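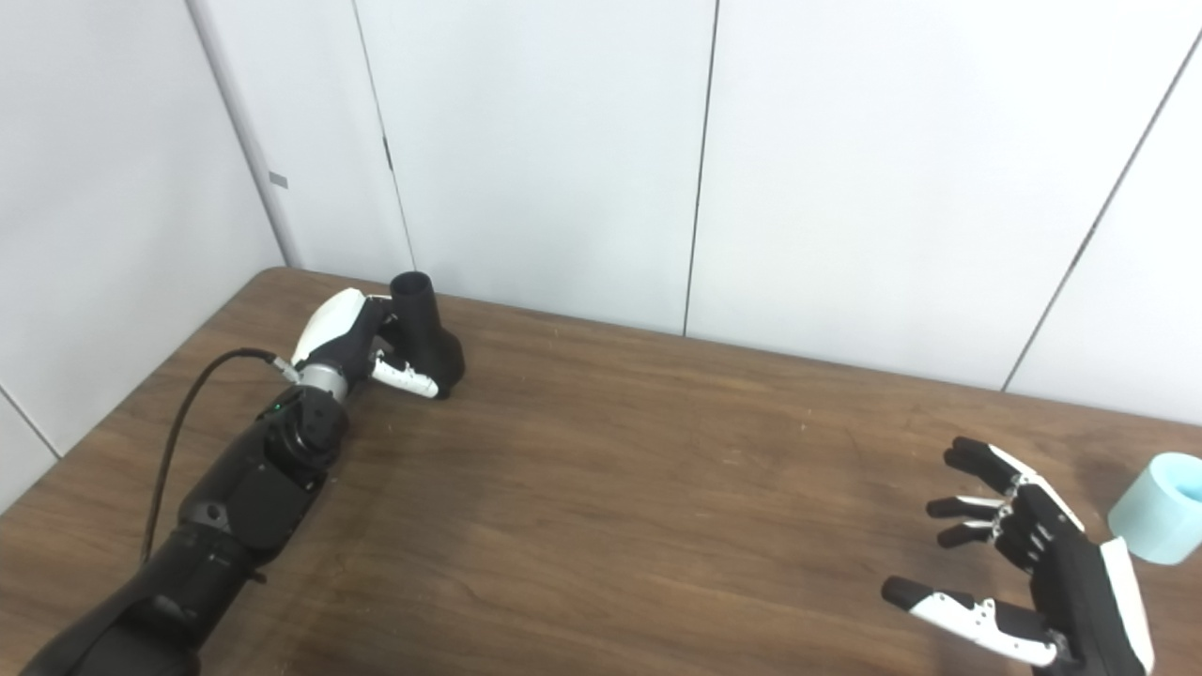

Justunik Shared Workshop – Members' Forum
Topic: Two-handed build, grip on narrow parts

Hakim_Menon
15 June 2023
Members are advised that the two-handed build is now set up on the wooden table. The present task is to take hold of the black funnel by its neck with the left hand. Comments on the approach are invited, in particular on the position of the thumb.

T.Lozano
I would respectfully question the choice of the neck. The base is wider and would allow the fingers more contact. I raised the same point in thread 137.

Hakim_Menon
The point is noted. The base flares, however, and in my view the fingertips would slide upwards on it. I propose to keep the thumb level and bring it to the neck first – the fingers should close only afterwards.

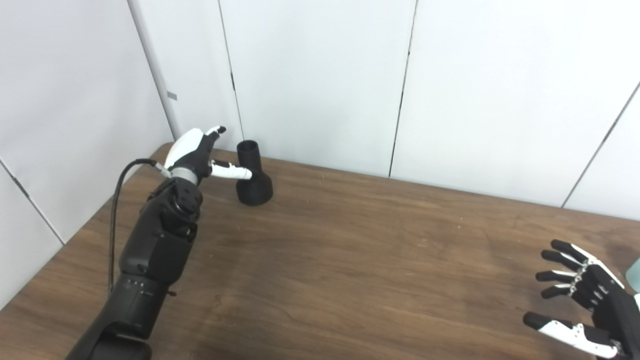 The cable at the left wrist must also be given enough slack for the full reach. I should be grateful if members would leave the loop as it is.

ilham_raju
I support the neck. I do not support leaving the cable loose, and would ask that a clip be fitted to the forearm.

T.Lozano
I remain of the opinion that the base should be tried. May both methods be entered in the Trerka log?

Hakim_Menon
Agreed as to the log. The clip may wait until Adi has checked the length of the cable.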